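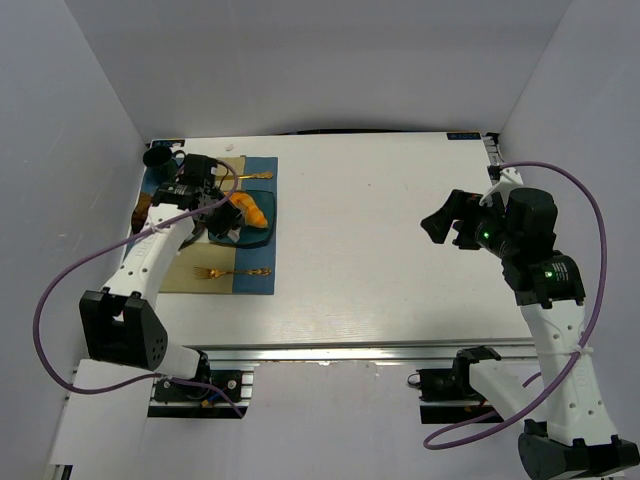

Spent most of the afternoon on the two-arm bench at Urcombe, mainly on the cables. The purple ones have to reach the gripper with the arm fully stretched, and that leaves a big loop when it folds back. I used to pull them tight along the links and kept getting dropouts at the wrist. Now I leave the loop alone and put one white tie on the upper link of the right arm, snug but still able to slide a little. If you do the same, swing the arm through its whole range by hand with the power off before you trim the tie.

The base clamps were next. They sit on the aluminium rail along the front of the table, and the screws back themselves out over time. I check them every 200 runs with the short hex key. The left base had 2 screws I could turn with my fingers. I put a bit of threadlocker on both and left it 30 minutes before powering up.

Then homing, left arm first, and after that the place setting on its blue mat in the far left corner. The plate is a good colour to check against with the croissant on it. Leltorico, the program I run the bench with, wants up to 3 passes over the setting before it will save new offsets.

Still to do: wipe down the gripper jaws, order more ties from Jalali, and find out why the right shoulder clicks when it starts from cold. The one at Brulamgate did that too and it was a dry bearing, so I'll open it up next.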